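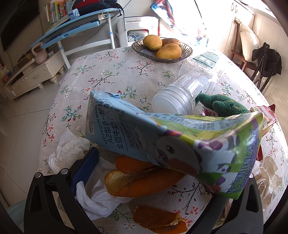
Buscar en el sitio Buscar

Informe de avance: recogida y separación de residuos de mesa en el comedor de Emlow

Última actualización: octubre

El periodo cubierto por este informe corresponde a la segunda fase del proyecto financiado por Westska. Participan 62 hogares del barrio de Tretley y el comedor de Emlow, que se incorporó al final de la primera fase.

Los restos que quedan en la mesa después del desayuno siguen siendo los más difíciles de separar. Cartones de leche, cáscaras de cítricos y pañuelos de papel acaban a menudo en la misma bolsa. En el comedor se han colocado tres cubos junto a la salida y el personal vacía la mesa por tipos de residuo. Los cartones se aplastan antes de tirarlos.

De los hogares inscritos, 17 han pedido una segunda visita. Grigoris Drakos ha hecho ya la mayor parte; las restantes pasan a la fase siguiente. Se han repartido 20 cubos pequeños para orgánico, y quedan alrededor de 20 en el almacén de Triantafyllou.

Hay un retraso en las hojas informativas. La versión en chino no está terminada y varias familias la han solicitado. Savvas Antoniadis revisa el texto sobre envases de bebidas, que en la primera edición era confuso.

Gasto: dentro de lo previsto, salvo el transporte. Se solicita autorización para pasar a esa partida el saldo de imprenta.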